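ステップメール

ステップメールとは、読者の登録や購入などの行動を起点として、あらかじめ用意した複数の電子メールを決められた間隔と順序で自動的に送る配信手法、またはその一連のメールをいう。英語圏ではドリップキャンペーン、ドリップメールなどと呼ばれることが多い。電子メールマーケティングの一分野で、通信販売、教育講座、ソフトウェアの定額サービス、宿泊業などで広く使われている。

概要

通常のメールマガジンは、発行者が決めた日時に全読者へ同じ内容を送る。読者がいつ登録したかにかかわらず、同じ号が同時に届く。これに対しステップメールでは、配信の起点が読者ごとに異なる。登録した当日に1通目、翌日に2通目、その数日後に3通目というように、それぞれの読者の時計に合わせて進む。8月に登録した読者も翌年の春に登録した読者も、内容が改訂されないかぎり同じ順序で同じメールを受け取る。

一連のメール全体は「シナリオ」、個々のメールは「ステップ」または「回」と呼ばれる。シナリオの長さは数日で終わるものから半年以上続くものまで幅があり、業種や商品の価格帯によって異なる。小規模な通信販売では全7通程度の構成がしばしば見られる。高額な商品や検討期間の長いサービスでは回数が増え、間隔も長くなる傾向がある。

名称

「ステップメール」は日本で定着した和製の呼び方で、段階を踏んで送ることに由来する。英語のドリップ(drip)は滴下を意味し、水を少しずつ与える点滴灌漑になぞらえたものとされる。配信システムによっては「シナリオメール」「フォローメール」「自動シリーズ」といった機能名が付けられている。

シナリオメールという語は、読者の反応によって内容が枝分かれするものに限って用いられることもあり、その場合は直線的に進むステップメールと区別される。ただし用法は事業者によって異なり、統一された定義はない。

歴史

購入者や資料請求者に対し、時期をずらして複数の印刷物を郵送する方法は、電子メールの普及以前から通信販売で行われていた。化粧品や健康食品の分野では、試供品の発送後に使用方法の冊子、利用者の感想、本商品の案内を順に送る形式が知られている。ステップメールはこの手法を電子メールに移したものとみることができる。

初期の仕組みは、特定のアドレスに届いたメールへ定型文を返す自動応答プログラムを拡張したものであった。受信した日時を記録し、経過日数に応じて次の文面を送るという単純な構造で、開封の有無や購入の有無は考慮されなかった。購入を済ませた読者にも購入を勧めるメールが届き続けることがあり、苦情の原因になった。

その後、配信システムが顧客データベースや通販サイトの注文情報と連携するようになると、条件に応じて配信を止める、別のシナリオに移すといった処理が可能になった。現在では、こうした機能の多くがマーケティングオートメーションと呼ばれるソフトウェアに含まれている。

仕組み

ステップメールの配信は、起点、間隔、条件、終了の設定から成る。

起点となる行動には、メール会員への登録、資料のダウンロード、初回購入、無料試用の開始、来店予約、買い物かごへの商品の追加などがある。誕生日や契約更新日といった日付を起点とし、その何日前または何日後に送るかを指定する場合もある。

間隔は、前のステップからの日数で指定する方式と、起点からの日数で指定する方式がある。前者では途中に新しいステップを挿入すると以降の配信日がすべて後ろにずれ、後者ではずれない。システムを乗り換える際にはこの違いが問題になりやすい。送信時刻は、起点となった時刻をそのまま引き継ぐものと、午前や夕方の特定の時刻にそろえるものがあり、深夜の登録が多い事業者では後者が選ばれる。事業者向けの商材では、日曜日に当たる配信を翌日に繰り延べる設定も用いられる。

条件は、次のステップに進むかどうかを判定するものである。前回のメール内のリンクが押されたか、対象商品がすでに購入されたか、別のシナリオが進行中でないかといった項目が使われる。

終了の設定では、最後のステップを送った後の扱いを決める。通常のメールマガジンの読者に加えるのが一般的であるが、反応のなかった読者を休眠扱いとし、以後の配信を減らすこともある。

主な種類

歓迎シリーズ
新規登録者に向けたもの。登録への礼と配信内容の説明、事業者の紹介、代表的な商品の案内などで構成される。登録直後は読者の関心が高く、他の配信に比べて開封率が高くなりやすい。

育成シリーズ
購入や契約に至るまでの期間が長い商品で用いられる。基礎知識、選び方、導入の事例などを順に伝え、後半で相談や見積もりの案内を入れる。

購入後シリーズ
商品の発送後に、使い方や手入れの方法、感想の依頼、関連商品の案内を送る。消耗品の場合は、使い切る頃を見計らって再購入の案内を送るものが多い。

かご落ちシリーズ
買い物かごに商品を入れたまま購入を終えなかった利用者に送る。1通のみで終えることも多いが、在庫や送料の案内を加えて2通以上とする場合はステップメールに分類される。

休眠復帰シリーズ
一定期間にわたって購入や開封のない読者を対象とする。配信を続けてよいかを確認する文面を最後に置き、返答がなければ名簿から外す運用もある。

制作

制作にあたっては、まずシナリオ全体の到達点を定め、そこから逆算して各回の主題を割り振る方法がとられる。1通に複数の主題を盛り込むと、リンクの反応がどの内容によるものか判別しにくくなるため、主題は各回に一つとされることが多い。

文面には季節や時事に関する話題を入れないのが原則である。読者が読む時期を発行者が特定できず、冬に書いた挨拶が夏に届くといった不都合が生じる。期間限定の割引を載せる場合は、固定の期日の代わりに、読者ごとの起点から計算した期限を差し込む。

件名に通し番号を付けるかどうかは判断が分かれる。講座形式では番号があることで読み飛ばしに気づきやすくなる一方、途中の回が迷惑メールに振り分けられると、欠けた番号についての問い合わせが増える。

本文に添える商品写真も、長期間の使用を前提に選ばれる。販売を終えた色や旧型の包装が写っていると差し替えの手間が生じるため、無地の背景で商品だけを撮影したものが好まれる。画像を表示しない設定の受信環境もあることから、価格や注文先などの必要な情報は文字でも記載する。

効果の測定

測定には、開封率、クリック率、成約率、配信停止率などの指標が用いられる。メールマガジンでは配信日ごとに数値を比べるが、ステップメールでは回ごとに集計し、どの段階で読者が離れるかを見る。一般に開封率は回を追って低下する。途中の回で急に下がっている場合は、その前の回の内容や間隔に原因がある可能性が検討される。

シナリオの到達点までに成約した人数を、起点に入った人数で割った値を通過率と呼ぶことがある。台所用品の通信販売を行うManaloでは、歓迎シリーズに入った3923人のうち675人が最終回までに初回購入を行った。同店はその後、2通目と3通目の間隔を延ばし、3通目の主題を会社紹介から手入れの方法に改めている。

文面の比較試験を行う場合、登録者が少しずつしか増えないため、十分な件数が集まるまでに時間がかかる。配信システムのZersideは、比較する群のそれぞれが3000件を超えるまで結果を確定として表示しない仕様をとっている。これより登録者の少ない事業者では、期間を区切って文面を入れ替え、前後の数値を比べる簡便な方法がとられる。

受信側のソフトウェアが画像を自動的に読み込む場合、実際には読まれていないメールも開封として記録される。このため開封率は参考値とし、クリックや購入を重視する考え方が広まっている。
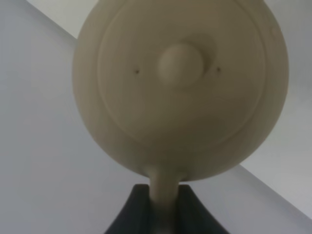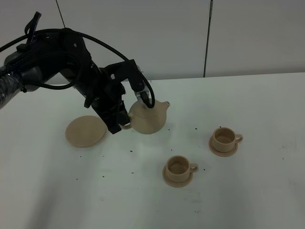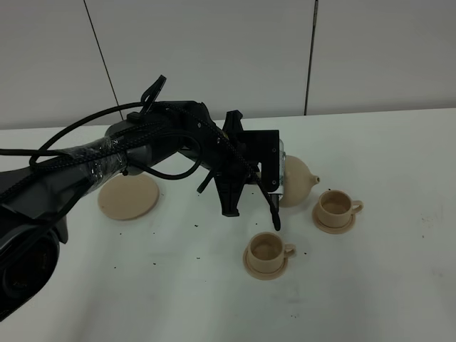 ベージュ色の丸みのある品物。2枚目と3枚目はティーポット。

配信システム

ステップメールの機能を持つ配信システムには、月額料金で提供されるものと、自社のサーバーに設置するものがある。料金は登録アドレス数による方式と配信通数による方式に大別され、回数の多いシナリオを運用する場合は前者のほうが割安になりやすい。

Zersideは通信販売向けのシステムで、注文情報との連携に重点を置いている。Trilovは講座や会員制サービスでの利用が多く、受講の進み具合を条件に使うことができる。Grusicoは設置型で、シナリオをテキストファイルとして書き出せるため、他のシステムから移行する際の中間形式としても利用される。いずれも、文面を改訂した場合に進行中の読者へ新旧どちらを送るかを選択できる。

法的規制

日本では、広告または宣伝を目的とする電子メールについて、特定電子メールの送信の適正化等に関する法律が適用される。原則として事前に受信者の同意を得ることが必要で、送信者の氏名または名称、受信を拒否するための連絡先などを表示しなければならない。通信販売の広告については、特定商取引に関する法律にも電子メール広告の規定がある。

ステップメールでは、配信停止の手続きがシナリオ単位か、事業者からの配信全体に及ぶかが読者に分かりにくいことがある。片方だけを停止したつもりの読者に別のシナリオが届くと、拒否後の送信と受け取られるおそれがあり、停止画面で対象を選ばせる方式や、一括停止を標準とする方式がとられている。

問題点

一度設定すると自動で動き続けるため、内容の点検が行われないまま放置されやすい。終了した商品へのリンクや改定前の価格が残り、読者からの指摘で判明する例がある。複数のシナリオを並行して運用する事業者では、同じ読者に1日に何通ものメールが届くことがあり、これを防ぐために1人あたりの上限や優先順位が設定される。

また、返品や苦情への対応が続いている顧客に感想を依頼するメールが送られるなど、個別の事情と配信内容が食い違う場合もある。問い合わせ管理の仕組みと連携し、対応中の顧客への配信を一時的に止める機能を備えたシステムもあるが、手作業で対象者を外している事業者も多い。

関連項目

メールマガジン
マーケティングオートメーション
ダイレクトメール
オプトイン
開封率
顧客関係管理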